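Recording Your First Batch of Oven Demonstrations

So you have a hand-held gripper, a toaster oven and a free afternoon. Great, that's enough to start teaching a policy something useful! This page covers the oven task from our Burgate set, the one I always hand to new people. Abbas Jafarzadeh wrote the first version of these steps, and I've been adding to them ever since.

Before you record

Put the oven at the back of the table with its door toward you. Leave enough room in front for the door to come all the way down and for the gripper to move in from either side. Other kitchen things can stay out. We like a bit of clutter (a toaster, a plate, a bottle) and we move it between batches so the policy doesn't learn that the bottle is always on the right.

Leave the oven unplugged. Check that both finger mounts are tight and that the square marker on each one is clean, then open and close the fingers fully while you watch the preview. If the width reading jumps, wipe the markers and try again.

Starting position

Hold the gripper level with the fingers open and point it at the oven door. You want the handle between the two fingertips in the preview, with both markers showing. Stay there for a slow breath before you move. 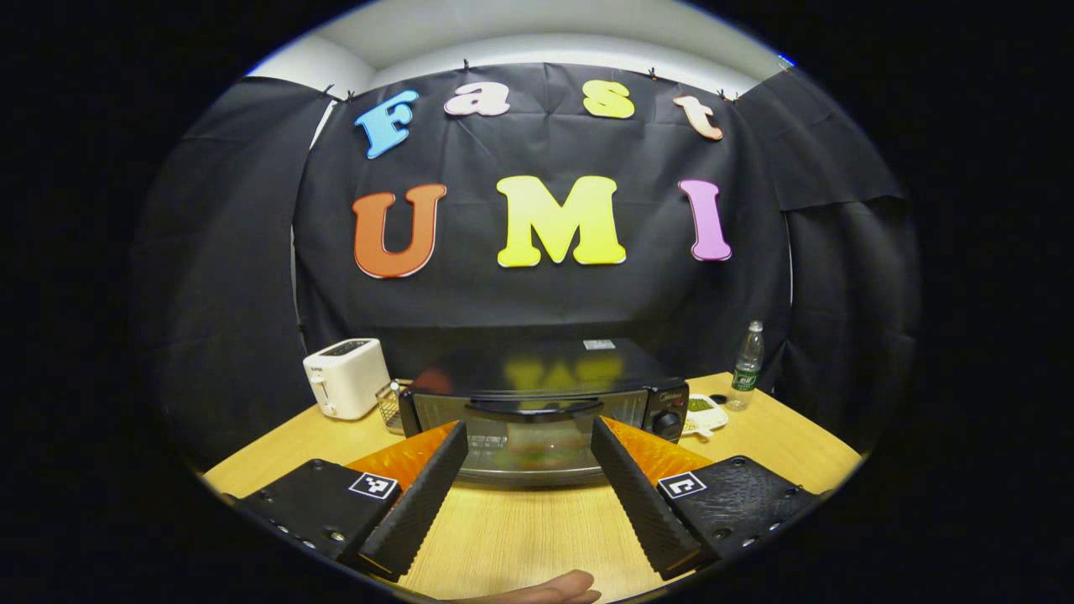
Do I have to start from exactly the same spot every time?
Please don't! Shift a little left or right, higher or lower, and change your distance too. A policy trained on one perfect starting point gets lost the moment it begins somewhere else.

The demonstration

1. Press record and hold still.
2. Move in toward the handle at an easy pace.
3. Close the fingers on the handle and pull the door down in one smooth arc. Let your wrist follow the door.
4. Open the fingers, back away, hold still again and stop recording.

Do 10 of these, then go watch them. I know it's tempting to keep rolling, but that first review is where you learn the most. Touran Salehi found that 4 of her first 10 had her free hand in view, and she fixed it in a minute by tucking it behind her back.

What to keep

Keep slow ones, slightly crooked ones, and ones where you missed the handle and calmly tried again. Those recoveries are gold! Throw out anything where tracking dropped or the door got bumped by your sleeve.

Our June batch had 219 recordings and we kept 122. Most of the losses were fast wrist turns that blurred the view, so slow down on the pull.

When you're done, name the folder with the task and your initials and upload it to Vameo. Next up is the round knob on the front, which is harder and a lot more fun.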